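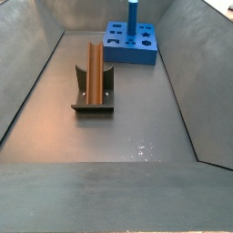 Re: Bin cell budget, second gripper

Filed under: Purchasing & Equipment

Roald Fagerlund wrote:
> Mundstead quotes 1536 per spare pad set. Can we hold that until July and buy the bins first?

Bins can wait. The gray one has scuffed walls and that does not affect the work. Pads wear on the brown channel pieces, and the holder leaves little clearance at the blue block – budget for pads now.
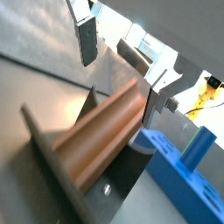
Vol. 9, No. 29

Conport fittings are a separate line. Please keep them off the Mundstead order. I need 20 by July.

Soo-ah Joo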